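**仿真示教数据采集**（又称仿真演示采集）是机器人模仿学习中获取训练样本的一种方法。操作者在物理仿真环境中控制虚拟机械臂完成指定任务，系统同步记录机械臂状态、控制指令和渲染画面，形成可供策略网络学习的轨迹。本条目主要介绍该方法在阀门操作类任务中的应用，并以 Urkden 项目的阀门子集为主要实例。

## 概述

模仿学习要求学习系统从示例中归纳出观测到动作的映射。示例通常以“轨迹”为单位，一条轨迹从初始状态开始，到任务完成或被判定失败为止，中间每个时间步包含一组观测和一个动作。轨迹的来源可以是真机遥操作、手把手拖动示教、脚本生成，也可以是仿真中的人工操作。

与真机采集相比，仿真采集的单条成本低，场景可以随时复位，物体的位置、姿态和接触力都能直接从仿真器读出。缺点主要在接触和摩擦的建模误差，以及渲染画面与真实相机画面之间的差异。阀门、旋钮、螺母等需要持续旋转的对象，对接触模型尤其敏感，因此常被用来检验仿真采集流程是否可靠。

## 历史

早期的仿真轨迹多由运动规划器生成，动作平滑，但变化单一，学习得到的策略在偏离规划路径后往往无法恢复。后来的采集项目开始引入人工操作，让操作者通过手柄或六自由度输入设备控制末端，轨迹中由此出现了停顿、回退和重新对准等行为。

Urkden 项目最初只包含抓取与放置任务，第 2 版加入了阀门子集。该子集的场景由 Zirkarcombe 工作组搭建，遥操作接口沿用了 Pacheco 控制层，轨迹的存储与检索使用 Starar 格式。三者各自独立维护，版本号并不同步，使用者在复现旧版数据时需要核对各部分的对应关系。

## 场景构成

阀门子集的场景以一张白色桌面为工作区，桌上放置管路组件。管路为深灰色，上面装有三只黄铜阀门，阀门顶部为红色手轮。三只手轮的外形相同，任务指令因此不能只用颜色或形状指代目标，必须说明位置，例如“前方阀门”“中间阀门”或“后方阀门”。

机械臂为多关节串联结构，固定在工作区一侧的基座上，末端安装两指夹爪。由于手轮带有辐条，夹爪既可以夹住轮缘，也可以把指尖插入辐条之间拨动。两种方式在数据中都有出现，标注时分别记为“夹持旋转”和“拨动旋转”。

桌面上另有若干与任务无关的物体，包括色块和工具，统称干扰物。干扰物的作用是防止策略把整幅画面的固定布局当作判断依据。该子集的初始布局共有 123 种，每种布局规定管路的朝向、干扰物的种类与位置，以及光源方向。 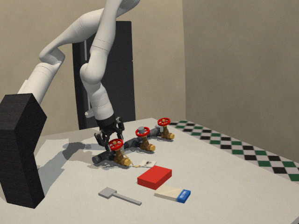 布局文件与任务指令分开保存。同一布局可以对应不同的目标阀门，也可以对应不同的旋转方向和旋转角度。采集时由调度程序抽取布局与指令的组合，操作者在开始前只看到指令文字和复位后的画面，不能预先选择自己熟悉的布局。

## 采集流程

### 复位

每条轨迹开始前，仿真器载入布局文件，把机械臂移到起始姿态，并对起始关节角施加小幅随机扰动。随后仿真空转一段时间，待物体静止后才允许输入。若有物体在空转期间滑落或与管路发生穿插，该次复位作废，布局编号写入日志，供场景维护者检查。

### 接近

操作者控制夹爪移动到目标手轮上方，调整腕部朝向，使两指跨在轮缘或辐条两侧。接近阶段是失败较集中的部分。常见问题有夹爪偏斜、指尖压在轮缘上，以及手臂连杆与相邻阀门发生碰撞。轻微碰撞不终止轨迹，但会在接触记录中留下标记。

### 旋转

腕关节的行程有限，较大的旋转角度无法一次完成。操作者需要转动一段后松开夹爪，将腕部转回，再重新夹住手轮继续转动。这一过程在文档中称为“换手”。换手次数由目标角度和起始腕角共同决定，不作硬性规定。

换手期间，夹爪应完全脱离手轮再回转。若指尖仍勾住辐条，手轮会被反向带动，已完成的角度会损失一部分。此类片段不从数据中剪除，只要最终角度符合要求，整条轨迹仍判为成功。

### 撤离与结束

手轮到达目标角度后，操作者松开夹爪并沿竖直方向抬起。夹爪离开手轮后，仿真器检查阀杆角度是否保持稳定，满足条件即自动结束记录。操作者也可以主动放弃，此时轨迹记为失败，并从预设列表中选择原因。

## 记录内容

每个时间步保存的字段如下：

| 字段 | 说明 |
| --- | --- |
| 关节状态 | 各关节的角度与角速度 |
| 末端位姿 | 夹爪坐标系相对于基座的位置与朝向 |
| 夹爪开度 | 两指间距，归一化存储 |
| 控制指令 | 操作者输入经滤波后的目标增量 |
| 阀杆角度 | 三只阀门分别记录 |
| 接触记录 | 接触对编号与法向力 |
| 渲染画面 | 固定视角与腕部视角 |

阀杆角度和接触记录属于仿真器内部量，真实设备上一般无法获得。Urkden 将其归入“特权信息”分组，默认不提供给策略，只用于评分、筛选和训练辅助网络。早期版本曾把阀杆角度误放入普通观测分组，使用该版本训练的策略在去掉该字段后成功率明显下降，后续版本已更正。

控制指令同时保存滤波前与滤波后两份。前者反映操作者的实际输入，带有抖动；后者与仿真器执行的动作一致，通常作为学习目标。

## 筛选与标注

采集完成的轨迹先经过程序筛查，剔除时间戳缺失、画面与状态不同步以及仿真数值发散的样本，然后由审核者回放。单条轨迹的时长上限为 55 秒，超过上限的自动记为失败。

审核者需要确认三点：被转动的阀门与指令一致；旋转方向正确；干扰物没有被大幅推移。第三点存在一定的主观性，不同审核者的尺度不完全一致。Zirkarcombe 工作组后来改用位移阈值代替人工判断，但较早批次没有重新审核，两批数据的标签因此略有差别。

失败轨迹单独存放，不与成功轨迹混合发布。失败原因分为未对准、打滑、方向错误、转错阀门、碰撞过大、超时和操作者放弃。部分研究者利用失败轨迹训练成功判别器，也有人截取其中失败之前的片段作为补充数据。

## 数据扩增

仿真轨迹可以在不重新操作的情况下改变外观。做法是保留关节与物体的运动，替换桌面、墙面和物体的材质，调整光照，再重新渲染画面。该方法只改变视觉内容，动作分布保持不变。

改变管路位置则需要同时变换动作。Starar 格式为每条轨迹标出分段边界，扩增工具可以把接近、旋转等片段变换到新的阀门坐标系下，再用插值连接。变换后的轨迹必须在仿真器中重新执行，执行失败的予以丢弃。管路朝向变化较大时，手臂容易接近关节极限，丢弃的比例也随之上升。

## 局限

阀门子集的手轮阻力采用恒定摩擦加阻尼的简化模型，没有模拟启动瞬间的黏滞、锈蚀造成的卡阻和关闭到底时的阻力上升。仅用该子集训练的策略在真实阀门上常出现夹持力不足，或在阀门到底后继续施力的情况。

夹爪指尖被视为刚体，橡胶垫的变形没有计入。拨动旋转受此影响较小，夹持旋转受影响较大。Pacheco 控制层提供了柔顺控制选项，可在执行阶段限制末端力，但采集时默认关闭，原因是开启后操作者普遍反映响应迟缓。

操作者之间的习惯差异也会进入数据。参与该子集采集的操作者共 18 名，有人偏好从手轮正上方垂直进入，有人习惯从侧面斜向靠近。对于只能输出单一动作的策略，这种多样性可能使预测结果落在两种做法之间，夹爪因而停在错误的位置。采用能够表示多峰分布的策略结构可以减轻该问题，另一种处理办法是在训练前按接近方向对轨迹分组。

## 参见

- 模仿学习
- 遥操作
- 域随机化
- 仿真到现实迁移
- 接触丰富型操作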